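Bevley Condition Terms
README and data card, version 4

Bevley Condition Terms is a table of the words used in small archives and house collections to record the state of stored cloth, paper and framed works. Each row holds one written remark from a condition sheet, the term it was matched to, and the name of the person who did the matching. It holds text only.

Released July 2022. Maintained by Subira Mosoti and Deividas Avotiņš. 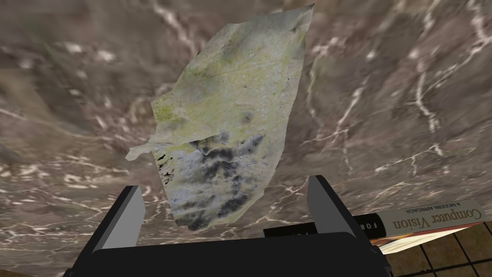
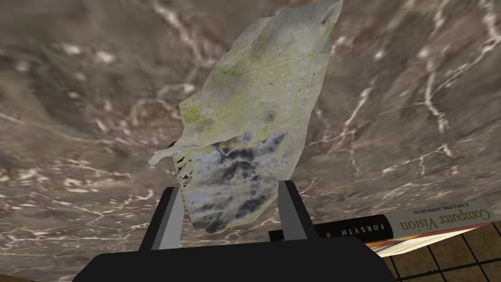
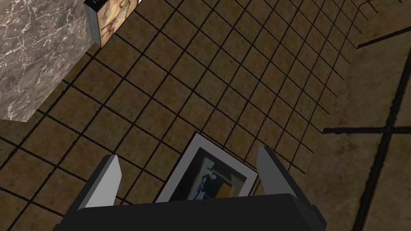

Contents of the release

remarks.csv: 988 rows, one per remark
terms.csv: 114 rows, one per term
sources.csv: one row per collection that supplied sheets
changes.txt: list of edits by version
licence.txt: terms of use

All files are UTF-8 with Unix line endings. Fields are separated by commas and text fields are always quoted. Empty fields are left empty; the strings NA and NULL are not used.

Fields in remarks.csv

remark_id: whole number, stable between versions. Numbers of deleted rows are not used again.
source_id: key into sources.csv.
object_class: cloth, paper, framed or other. Taken from the heading of the sheet. Where the heading was missing, the class was set by the matcher and class_inferred is 1.
remark_text: the remark as written, with spelling kept. Personal names and shelf marks have been replaced with [name] and [shelf].
remark_lang: language of the original, as a two-letter code.
remark_en: English version. Same as remark_text if the original was in English.
term_id: key into terms.csv. A remark that names two kinds of damage appears in two rows with the same pair_key.
pair_key: see above. Empty for single remarks.
matcher: initials.
doubt: 0 or 1. Set to 1 when the matcher was not content with any term and took the nearest.

Fields in terms.csv

term_id: short code in lower case, for example crs for crease.
term: preferred word.
also: other words met in the sheets, separated by semicolons.
broader: term_id of the parent term, or empty.
note: scope note, at most 60 words.

How the remarks were gathered

The sheets came from three collections. Nundska supplied the largest share, all of it handwritten and most of it on a printed form with a box for remarks at the foot. Casado supplied typed sheets, some of them carbon copies with faint lower lines. The Bevley sheets were already in a spreadsheet, where remarks had been cut at the width of the column — the missing ends could not be recovered, and these rows have source_id bev-cut.

Shuzhen Yin typed out the handwritten sheets. Amra Matić checked her typing against the originals and marked unclear words with a question mark in square brackets. A remark with more than two such marks was dropped.

How terms were matched

Matching was done by hand. Two people worked on separate halves, then swapped. Where they differed, the row was talked through and one term agreed; earlier choices are not kept in the release. We regret this now, as it means no agreement score can be given for version 4. The working files from March onwards do keep both choices and will be used for the next version.

The following pairs gave the most trouble.

Crease and fold. A fold is recorded as meant, a crease as not meant. Many sheets use either word for both. If the remark says nothing about cause, the term is crease.

Stain and foxing. Foxing is kept for small brown spots in paper. Two sources also write it for cloth. Those rows are matched to spotting, with doubt set to 1.

Mount burn and fading. Mount burn is a brown line where the edge of a window mount has rested on the sheet. Remarks such as "paler within mount" are matched to fading.

Cockling and waviness. These are treated as one term, cockling. Begoñe Vidal argued for keeping waviness apart in textiles and her note is in changes.txt under version 3.

Known faults

The set is uneven. Paper is over-represented and object class "other" should not be used for counts of any kind.

Remarks describe what the writer chose to mention. A sheet with no remark on mould is not evidence that an item was free of mould.

Severity words (slight, moderate, heavy) remain in remark_text but have not been coded. The three collections use them in different ways, and one used "fair" to mean both good and poor — depending on the decade.

English versions were made by one person and have not been checked by a second.

The broader field has one loop, between abr and scf, found after the files were frozen. Software that walks the tree should stop on a term_id it has already met.

Suitable uses

Building a word list for a new condition form. Testing search across old catalogues. Teaching cataloguers how far practice differs between stores.

The set should not be used to value items, to settle a claim, or to infer the present state of any object. The sheets are of mixed age and some of the items have been treated or moved on.

Corrections

Send the remark_id, the current term and the proposed term to Deividas Avotiņš. Changes to scope notes go to Subira Mosoti and need one sample remark from a sheet not already in the set. Corrections are applied in batches and listed in changes.txt with the initials of the sender, unless asked otherwise.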